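第三讲讲义 帽子怎么收：分类、入盒、保形

课程：家居整理与小件收纳（上）

上一讲我们讲完了围巾和皮带，作业我都看过了，大部分人卡在同一个地方：分类分得太细。有位同学把皮带按扣头的形状分了九类，我看得很佩服，可是你想想，早上七点半要出门，谁记得住方扣圆角的在哪一格？所以这一讲我先从分类讲起，再讲盒子，最后讲怎么放才不会把帽子放坏。

帽子这东西，说大不大，说小不小，衣柜里最尴尬的就是它。叠不了，挂起来占地方，摞高了会倒，塞角落里过一个夏天再拿出来，帽檐已经歪到一边去了。我自己家里以前也是这样，门后钉了一排挂钩，一个钩子上挂四五顶，想拿最里面那顶就得全部摘下来。后来我下决心把它们都倒在床上数了一遍，好家伙，全家加起来78顶！其中有一大半是各种活动发的，戴过一次都算多的。

数完之后第一步是什么？先别买盒子。我每次开课都要讲这句，每次都有人下课就去买盒子（笑）。

一、先摊开

把所有帽子放到一个平面上，桌子最好，床也行，地上铺块布也行。要求只有一个：每一顶都能看见帽冠，也就是帽顶那一面朝上，不要叠着。摊开的时候你会发现很多事，比如同一个颜色的帽子你有好几顶，比如有一顶你一直以为丢了的。

桌面要留出手能活动的地方。我见过有同学把桌子铺得满满当当，然后盒子没地方放，只好放在椅子上，拿一顶转一次身，弄了二十分钟腰都酸了。盒子放在桌子靠里的一边，待分的帽子放在靠自己的一边，手从近处往远处走，这个方向顺，也不容易把还没分的和分好的混在一起。

二、按一个标准分，只按一个

棒球帽的分法，常见的有按颜色、按季节、按使用人、按材质。初学的同学我一律建议按颜色。为什么呢，颜色不用翻帽标，不用摸料子，一眼就知道。使用人也不错，可是家里人会互相借着戴，借着借着就乱了。

颜色也不要分太细。酒红、枣红、砖红，在我这里统统叫红。军绿、橄榄绿、墨绿，统统叫绿。要是你家里黑帽子特别多，那可以把黑的再拆一次，比如运动的和平时戴的，别的颜色就别拆了。

Kha Tôn同学上次课间问我，花帽子算什么颜色？这个问题很好，我在班里也说过一次，这里写下来：看帽冠正面那一片，哪个颜色面积大就算哪个。帽檐的颜色不管，里衬的颜色也不管。实在看不出来的，放到“其他”里，但是“其他”最多占一个盒子，满了就要处理掉一顶。

三、一色一盒

分类和入盒可以同时做，不用先分成堆再装，多一道手续就多一次把帽子压扁的机会。两种颜色就摆两个盒子，左边一个右边一个，并排，中间别隔东西。拿起一顶，看颜色，放进去，再拿下一顶。 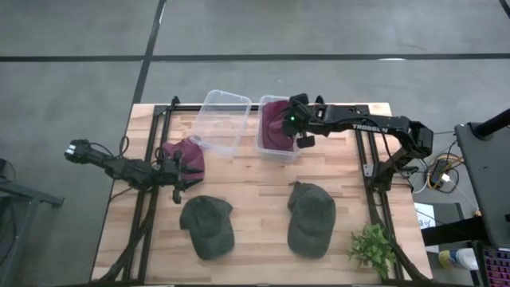 图：桌上的帽子与两个透明收纳盒

酒红色的棒球帽有一顶已经在右边的透明盒里了，另一顶还在桌上，两顶深橄榄绿的放在靠前的位置，帽冠朝上，左边的盒子空着。照一色一盒的做法，接下来桌上那顶酒红的就跟着进右边的盒子，绿的进左边。大家先想一想，如果你来做，你先拿哪一顶？

我问过两个班，答案五花八门。有人说先拿绿的，理由是离自己近；有人说先拿红的，理由是红的盒子已经开了头，先把一种颜色做完。我个人是后一派。一种颜色做完再做另一种，脑子不用来回切换，帽子一多差别就出来了。不过Thịnh Cù同学反驳我，说他习惯拿到什么算什么，靠手的惯性走，速度一点不慢，还当场比了一次，结果我输了两秒！所以这一条我现在不当规矩讲，你自己试，哪种顺手用哪种。

还有一个小地方，空盒子要放平。盒子底下如果压着什么东西，或者放得有点斜，现在看着没事，等帽子放进去，重的一头往下滑，几顶帽子就都挤到一边了。放第一顶之前用手按一下盒子四个角，一秒钟的事。

四、盒子怎么选

终于讲到盒子了，我知道你们等这个等很久了。

透明还是不透明？帽子我推荐透明的。围巾那一讲我说过，围巾放不透明的盒子贴标签就好，为什么帽子不一样呢？帽子有形状，隔着盒子一看就知道是哪一顶，标签反而说不清楚（“那顶红的，不是那顶红的”，家里吵过架的都懂）。塑料的透明盒子轻，擦起来也方便，缺点是用久了会有划痕，放在太阳直晒的地方会发黄。

尺寸呢，先量帽子。棒球帽从帽檐尖到后脑勺的长度，用软尺贴着桌面量一下，盒子内部的长边要比这个数再多出两根手指的宽度。注意是内部！商品页面写的往往是外部尺寸，盒子又常常上大下小，底部要窄一截，这一点坑过我不止一回。高度看你打算套几顶，三顶到四顶套在一起是比较舒服的，再多了拿最下面那顶就要用拽的。

价钱不用太纠结。我去年给Skolus那边的宿舍做整理，一共用了109个盒子，大大小小的都有，总共花了2343块，平均下来一个二十出头。学员问我有没有更便宜的，当然有，可是太薄的盒子叠两层就往下凹，盖子也扣不严。

要不要盖子？放在架子上、经常拿的，不要盖。换季收到柜顶的，要盖，再放一包干燥剂。

五、怎么放才不变形

这一节请大家带着自己的帽子来对照着看。

软顶的棒球帽，也就是前面那一片没有硬衬的，可以套着放。帽冠朝上，后一顶套在前一顶上面，帽檐朝同一个方向，像叠碗那样。套之前把后面的调节扣扣好，不扣的话后半边会往外张，几顶套下来就歪了。

硬顶的，前片有衬的，千万不要把前面往里压进去再套。网上有这种教法，把后半边塞进前半边，压成半个球，省地方是真省地方，旅行时临时用一下可以，长期收纳我不建议，后半边的折痕很难消。硬顶的就老老实实套着放，或者在帽冠里塞一团薄纸，单独放。

草帽、毛呢帽这一讲不讲，第五讲专门讲，它们和棒球帽脾气完全不同，别拿今天的方法去套。

帽檐的方向也有讲究。盒子放在架子上，帽檐朝外，抽出来直接捏住帽檐就能戴。盒子放在抽屉里，从上往下看，帽檐朝自己。反正记住一点，帽檐是把手，把手要朝着手来的方向。

放进盒子的时候，手要跟着下去，放到底再松开。很多人是到盒口就松手了，让它自己掉下去，软顶的落下去容易歪倒，帽檐卡在盒壁上，下一顶压上来就是一道弯。这个动作在课堂练习里我会一个一个看，大家别嫌我啰嗦。

六、入盒之前要不要洗

要看。汗带（帽子里面贴额头的那一圈）摸上去发硬或者看得见一圈白印子的，先洗再收，汗渍放一季会变黄，到时候神仙也救不了。只是落了灰的，用软毛刷顺着布纹刷几下，或者用粘毛滚筒滚一遍就行。洗完一定要晾透，里面塞毛巾撑着晾，别夹帽檐。纸板芯的老帽子不能泡水，不确定里面是什么芯的，就局部擦洗。

深色帽子第一次洗建议单独洗，尤其是酒红色这一类，掉色掉得很热情。我有一顶白帽子就是这么变成粉帽子的，到现在还在戴。

七、课堂练习

两人一组，每组两个透明盒子，帽子自带，至少四顶，两种颜色。一个人做，另一个人看着并记录，然后交换。记录下面几件事：

从拿起第一顶到放好最后一顶用了多久；
有没有放错盒子，放错之后是马上发现的还是最后才发现的；
有没有在盒口松手；
放完之后帽檐方向是不是一致。

练习用的盒子在教室后面的柜子里，用完擦干净放回去，大小套好，别大的压小的。上午班和下午班共用一批盒子，上午的同学请在十二点以前收好。

八、作业

把家里的棒球帽（没有的话用任何有檐的帽子）按今天的方法做一遍，写一页纸，说清楚你按什么标准分的、分了几类、每类用了什么盒子，另外写一条你觉得我讲得不对的地方，真的，一定要写，上一期的讲义就是靠这个改出来的。照片拍两张就够，一张摊开的，一张收好的，不用修图。

参考阅读：《Nông 小件收纳手册》第四章，帽类。里面关于按季节分类的那几页和我讲的不太一样，可以对比着看。手册里的盒子尺寸表是按外部尺寸写的，用的时候自己减一下。

下一讲讲包，请每人带一个平时最难放的包来，多大都行。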